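Getting Fuzz Off a Gray Throw (and Crumbs Out of the Carpet)
Posted in December by Uwe Kuhlmann

Search this site
Go

Print this page | E-mail this to a friend

My gray throw lives in the TV room, and by the time the heating has been on for a month it looks like it slept in the yard. I've tried pretty much everything on it, so here's what I do now.

Shake it outside first. I know, I know, everybody says that, but I skipped it for years and went straight at it with the sticky roller. Then I lay it down and work along the folds with my fingers. Crumbs love a fold! Open each one up, flick out whatever's in there, and only then get the roller. A damp rubber glove does the job too – drag it one way, never back and forth, and the hair comes up in a little sausage you can pick off.

Wash cold, on gentle, with half the soap you think you need. Skip the softener completely. It makes fleecy stuff lie flat and go kind of greasy, and I ruined a nice green one from Nivholm that way. No dryer either, just hang it over two rails so you don't get a line down the middle.
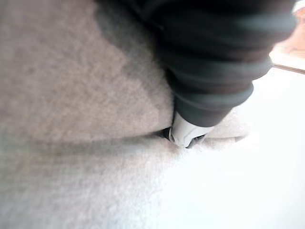
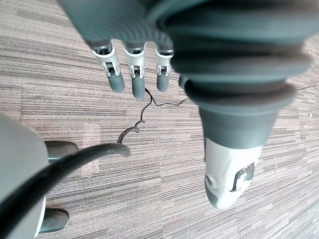
Gray fabric with a fuzzy surface, first picture; striped carpet, second picture. Photos: Volker Lammers

Now the carpet, which gets all the stuff you just shook loose if you were too lazy to go outside (me, most nights). With stripes I vacuum along them first and then straight across, slow both times. Going across is when the grit shows up in the canister. Pick up any wires before you start, too. I ran over a lamp cord once and spent 49 minutes with a pair of nail scissors getting it out of the brush roll.

For spots, I use plain cold water and a white rag, and I dab. If that doesn't do it, one drop of dish soap in a cup of water, dab again, then plain water to get the soap out. Any soap left in there grabs dirt and you'll have a darker spot in a week than the one you started with.

Next time I'm doing the couch cushions, zippers and all. If you've got a trick for the ones that never go back in their covers, send it over.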